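Lallwood Word List

A list of everyday words for the small household things that most dictionaries can't be bothered with. Plain text, tab-separated, free to use.

What's in it

482 entries. Each one is a word or short phrase that somebody in a real house uses for a real thing, along with what they mean by it and where they think they got it. The last column is mostly wrong. I kept it anyway because the wrong answers are the best part.

The list began as a spreadsheet called "words2" and an argument over what to call the end slice of a loaf. I say heel. My wife's side says knocker. A man at the bus stop in Brerkness says "the bit for the birds," which I entered in full, and which has since drawn two complaints by email.

Columns

word – as the speaker spells it, or as I spelled it when they refused to
meaning – one line, plain English
kind – food, furniture, weather, body, games, other
source – household code, never a name
claimed_origin – see the warning further down
sure – yes, no, or "my mother would know"

That third value in the sure column breaks most software that expects a yes or a no. Please fix your software. If you can't, map it to no, with a small pang of guilt.

How it was collected

By asking. I carried a notebook for 30 weeks and wrote things down at kitchen tables, at one wedding, and during a long wait for a tow truck outside Plevetti. Mandla Xaba did the second half of the collecting and is the reason the later entries are legible. He also came up with the household codes, after I had used initials and found that everyone in Lallwood is called J.

We took a word only if the speaker used it without thinking. Words people offered up proudly went in a separate file, show_offs.txt, which you may read but shouldn't cite.

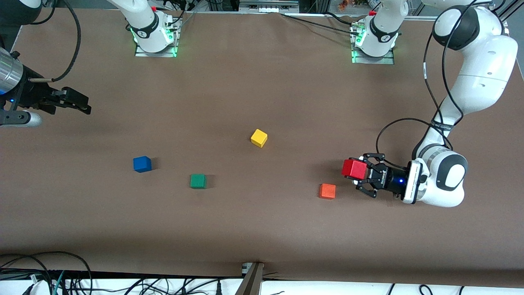

The food section is the biggest and the games section is the most quarrelsome. A word for being out of a game can split a family down the middle, and in one household it did, so that household has two codes now. Weather is thin. People around here have one word for rain and I have left it out.

Splits

There are two files. main.tsv has 384 entries and is the one you want. held.tsv has the other 98, picked by shuffling the rows and taking them off the top. If you are training something to guess meanings, test it on held.tsv and don't peek. I peeked, and my numbers were wonderful for an afternoon.

Known problems

The spelling of "skrinkle" (the noise of a cereal bag after bedtime) changes three times. All three spellings came from the same person. I asked her which was right and she said yes.

7 entries mean the same thing, namely the remote control. They stay.

The claimed origins are folklore. "It's an old Navy word" shows up far too often for a town this distant from the sea. Do not quote that column in a paper. If you do quote it in a paper, please send me the paper.

Rude words are marked with a star at the end of the meaning. My idea of rude is a bit old-fashioned, so you may want to go through it yourself. Or your idea may be more old-fashioned than mine, in which case don't open the body section at all.

Older version

There was an earlier list, the Rampersad draft, named for the street I lived on when I made it. It had no source column, and I had tidied up the meanings until they all sounded like me. If you have a copy, delete it. One copy is still going around under the name "final," which should have warned people.

Adding a word

Open a request with one word in it. Batches sit in the queue until I feel strong. Fill in every column, and leave claimed_origin as you heard it, Navy and all. Mandla checks new entries for doubles in December, when it's dark by the time he gets home and there's nothing on. Don't send words you made up last week with a friend – give them a few years and see if your kids still use them.

License

Use it, change it, print it on a dish towel. Keep the household codes as they are and don't try to work out who is who. If you live in Lallwood you'll work it out by the second page regardless, so at least don't bring it up at the store.

Contact

Through the request page. I read everything and answer slowly. Mail about the word for the end slice goes in its own folder, which is nearly full.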